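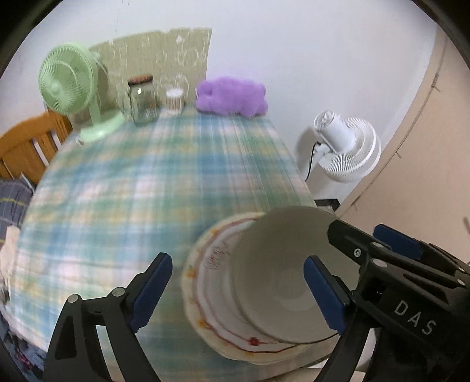 Notebook, hand-held grippers, April
Written by Ibrahim Dauda

Morning, 8:40. Started with the left unit. The operator log from the last shift says "closes late on thin things, then jumps." I had the same feeling when I squeezed the trigger slowly without any object. The fingers stay still for a moment and then move together in one step. The right unit does not do it, so I use the right one as my reference for today.

First I checked the simple things. Battery full, cable from the handle to the recorder seated well, no error in the recorder. Then I wiped both pairs of finger pads with a cloth and a little alcohol. The edge of the pads has small teeth and they collect lint, mostly when we work on tablecloths. I took out the lint with a soft toothbrush. Please do not use the metal brush from the Albers drawer for this, it cuts the teeth. One pad of the old spare pair was damaged in this way and we can not use it any more.

Cleaning did not change the late closing.

9:30. Took the left unit to the bench and removed the pads and the outer cover. I moved each link by hand with the trigger rod disconnected. All the pivot pins turn freely except the lower one of the inner finger. This one is stiff for the first part of the movement and then goes free. When I pushed the pin out there was a brown paste on it, old grease mixed with dust. I think somebody put the thick grease from Pulska there, the one we have for the linear rails. It is too heavy for these small joints.

What I did:
Cleaned the pin and the hole with alcohol and a cotton stick.
Looked at the pin under the magnifier. One light scratch, I can not feel it with the nail. Put it back.
One small drop of the thin oil on every pin, then opened and closed by hand until the extra oil came out, then wiped it.
New screw in the upper arm, the old one had a tired head. Blue thread lock, very little.

After this the finger moves with its own weight when I tilt the unit. Before it did not.

10:50. Connected the trigger rod again and adjusted the length. I made a mistake here and lost almost one hour. I set the rod so that the pads touch when the trigger is at the end, and this looks correct, but then there is no travel left to press on a thin object. The trigger must still have 2 mm to go when the pads first touch. I wrote it with a marker on the inside of the case lid, so the next person will see it before starting.

Then calibration of the opening sensor. Closed value, open value, save, restart, read again. On the first try the closed value was drifting between readings. I found the sensor plug was not fully pushed in, my fault from the assembly. On the second try it stayed stable. I repeated the reading 4 times and it came back the same each time.

Lunch.

13:15. Endurance on the bench, 200 full cycles by hand with the counter. It is boring but I prefer it to the motor jig, because with the hand I feel if something is wrong. Nothing strange. The pins are a bit shiny with oil so I wiped them again. No play in the fingers when I twist the pads lightly.

14:20. Two-hand check, left and right unit together. I watched the arms when they come close to each other over the bowl. It is easy to knock the knuckle of one gripper against the other when both hands go to the same rim, and a knock like this can move the pad on its seat. Samia told me she had this in her shift also and did not write it down. Samia, please write it down next time, even if it looks small! I would have looked at the pads first.

Suggestion for everybody: after a knock, stop the recording, close the gripper on a strip of paper and pull. If the paper comes out easily on one side, the pad is not sitting flat. Loosen the pad screw, press the pad down, tighten again.

About the camera on the unit. I did not touch the mount, only cleaned the lens with the dry cloth. The wide lens collects finger marks when people carry the unit by the head, so please carry it by the handle.

Stock: thin oil is almost finished. I asked Clindik for two bottles and one bag of the pivot pins. Pads we have enough for now, one full pair in the box plus the single good one.

Service interval. The sheet says to open the joints every 2000 cycles. I think this is fine if the oil is the correct one. I moved the rail grease to the other cabinet and put a label on it.

Still open: compare the trigger force of left and right with the small spring scale, I could not find it today. The left feels a little lighter now, maybe the right one also needs oil. If somebody has the scale, leave it on my bench.

16:05. Left unit back in the case, released for use.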